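Clodden Museum identity: questions about using the new design

Who this page is for

Staff, lenders, printers and partner organisations who need to use the Clodden Museum name, logo or typefaces. Visitor questions are dealt with on the main site.

What has changed?

The logo, the typefaces, the colour palette and the layout grid. The name has not changed. The old crest may still appear on legal deeds and on stonework, and nowhere else.

Who designed it?

Hatmont, following an open pitch. The lead designer was Suha Zoubi. Questions about the intent of the design go to Hatmont through the museum's design desk. Please do not contact the studio directly.

Which version of the logo should I use?

Use the horizontal version wherever the available width is 73 mm or more. Use the stacked version below that. The single-letter mark is for social media accounts and browser icons only. It must not be printed on its own.

How small can the logo go?

The stacked version must be at least 20 mm wide in print. On screen the minimum depends on the file you are using and is written in the notes supplied with it.

How much clear space does it need?

Twice the height of the capital C on all four sides. Partner logos sit outside this area and should match ours in height, measured on the capitals and ignoring any descenders.

Can I put the logo on a photograph?

Yes, if the area behind it is flat in tone. Use the white version on dark areas and the black version on light ones. Do not add a shadow, outline or tinted panel to make it readable. Move it, or choose another photograph.

What are the typefaces?

Headings are set in Mivport Display and text in Mivport Text. Both are licensed to the museum for 342 named users. Outside printers are not covered and should ask us for outlined artwork.

What if I do not have the typefaces installed?

Use your system's default sans serif for letters and emails. Do not use a substitute for exhibition panels, labels or anything sent to press.

How are object labels laid out?

Title, maker, date, material, lender, accession number, in that order, one item to a line. Labels are ranged left. Where a label is in 2 languages, both are set at the same size and weight, side by side.
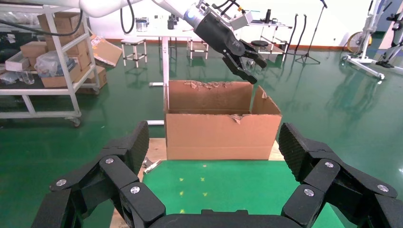 Page last changed: December 25, 2024

Do we have to throw away old stationery?

No. Letterheads and envelopes may be used up internally. Anything going to a lender or funder after October must be on the new stock. Orders are placed with Ofori, who hold the approved templates.

Can a touring venue change the colours?

Accent colours may be swapped within the palette. The main title panel stays as supplied. Send a proof before printing.

Who approves proofs?

Nuwan Abeysekara at the design desk. Send a PDF at full size, with crop marks, and give the name of the printer. Proofs sent as screenshots are returned unread.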